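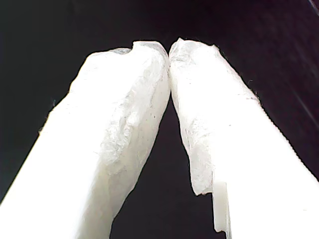 ## Barn Notes: The Hens Are Molting

If you stopped by the coop last week and thought something had gotten into it, don't worry. The feathers all over the run belong to hens who are still very much alive. Molting season has started at Tokau, and it came on fast this year.

We keep a small flock of laying hens behind the tool shed, and most of the older ones drop their feathers in late summer. The younger birds, hatched this spring, will skip it until next year. The rest lose feathers from the head and neck first, then the back and breast, then the wings and tail. Some go slowly and you barely notice. Others look plucked in a matter of days. Chevalier, the big buff hen, has almost no tail left and has been spending her afternoons under the elderberry bush.

### Fewer eggs for a while

Feathers are mostly protein, and a hen growing a new set doesn't have much left over for eggs. Last month we were collecting 20 eggs on a good day. Yesterday we got nine, and two of those were from the pullets, who lay small ones.

This means the egg shelf by the gate will be empty some mornings. Please take one carton per household until the numbers come back up. If you have a standing order, we'll fill it as we can in the order people signed up, and any money you've already put down will carry over. We would like to tell you when things will be back to normal but we can't. Some hens are done in two months and some take much longer, and by then the days are short, which slows laying anyway. Last year we had very few eggs in December. We don't put lights in the coop over the winter, so expect the same again.

### Feed

We've switched the flock from the regular layer feed to a higher protein one until the new feathers are in. It's in the gray bin on the left. The layer feed is still in the other bin, so read the lid before you scoop. Oyster shell stays out in its own dish for the birds that are still laying.

A few people have asked about treats. Mealworms are fine, a small handful for the whole flock. Cooked egg is fine too, and they come running for it. Please hold off on bread, corn and kitchen scraps for now. The birds fill up on those and leave the good feed in the trough, and we found most of a loaf in the run after the weekend.

### Please don't pick them up

New feathers come in as stiff little quills with a blood supply, and they are sore to the touch. A hen who usually likes to be held may squawk or run from you. Leave her be. If a bird has to be moved, wait until dusk when she's on the roost, put both hands around her body and keep the wings folded in.

If you see a broken quill that is bleeding, move that hen to the small pen and shut the door. The others will peck at anything red. There is cornstarch in the first aid box, and a pinch pressed on the spot will usually stop it. Write it on the clipboard so the next person knows to check on her.

### Molt or something else?

Bare patches at this time of year are nearly always molt, but we did check everyone for mites over two evenings and we'll do it again in a couple of weeks. We looked under the wings and around the vent with a flashlight and ran a white paper towel along the underside of the roosts. Ladden had a few lice, so she was dusted and so were the two hens who sleep next to her. The rest were clean.

Things to write down if you see them: a hen standing off by herself all day, one who isn't eating, a pale comb along with loose droppings, or skin that looks red and scabby. A molting hen may be quiet and cranky, but she should still come to the feeder.

### Other animals

Nollier, the old gray goat, had her hooves trimmed and is walking better than she was in July. She is still on the dry lot overnight and gets hay there, so please don't let her out to the pasture if you're first in the morning - the person on chores will do it after milking.

The ducks are molting too, a bit behind the hens. They can't fly well at the best of times and can't get off the ground at all right now, so make sure they are shut in before dark. We had a fox along the back fence twice in August.

The gate latch on the duck side sticks. Lift it and push, then pull on the gate once to be sure it caught.

Clean feathers are in a paper sack on the porch if anyone wants them for crafts or tying flies. Whatever is left goes in the compost at the end of the month.

2020-09-01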